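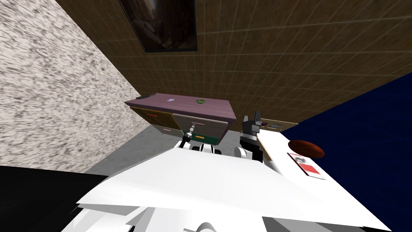 According to Wustance, who let the flat below, the smoke alarm on the landing has been chirping since August and the tenants have started to think of it as a bird. It has been moved to the top of the list.

CLARKDALE HOUSE, UPPER FLAT
Routine safety check, Sat 21 March
Key: OK / Attend / Oh dear

1. Smoke alarm, landing. Oh dear.
Battery flat. New one fitted, tested, heard in the street. Bird deceased.

2. Heat alarm, kitchen. OK.
Goes off for toast. Leave it where it is and make paler toast.

3. Carbon monoxide alarm. Attend.
Found in a drawer, in its box, with the receipt. It can't smell anything from in there. Put it up by the boiler this week, following the leaflet.

4. Boiler. OK.
Serviced by Yuen. Certificate on file. Pressure fine. The cupboard isn't for coats, however warm they get.

5. Sockets and leads. Attend.
One extension lead plugged into another, feeding a Pileo fan heater rated at 3000 watts. The heater goes straight into the wall or it goes to the tip. Second lead removed and hidden.

6. Fuse box. OK.
Test button pressed, everything went off, someone shouted from the bath. Working as intended. Labels would be nice. "Misc" is on four of the switches.

7. Tall furniture. Attend.
Bookcase in the back bedroom rocks when you walk past. Bracket supplied last time, still in its bag, now being used as a bookmark.

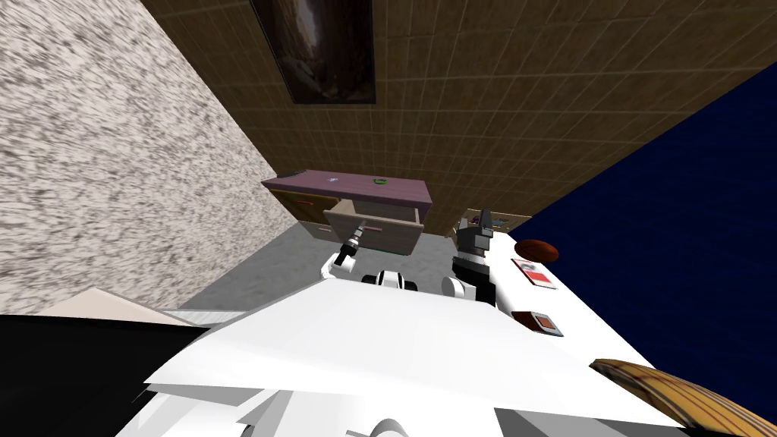 Does the bookcase need fixing if it only holds paperbacks?
Any tall bookcase that rocks gets fixed to the wall, whatever is on it.

8. Windows. OK.
Restrictors hold at 100 mm. Bathroom one sticks, so use the handle and not the shampoo bottle.

9. Stairs and handrail. Attend.
Third tread loose. Two screws needed, plus the will to find them.

10. Way out. Oh dear.
Front door key kept "somewhere safe", location under discussion. Hook to go up beside the door, out of reach of the letterbox.

Job sheet 807. Items 3, 5 and 10 before the next visit, please, the rest when you can.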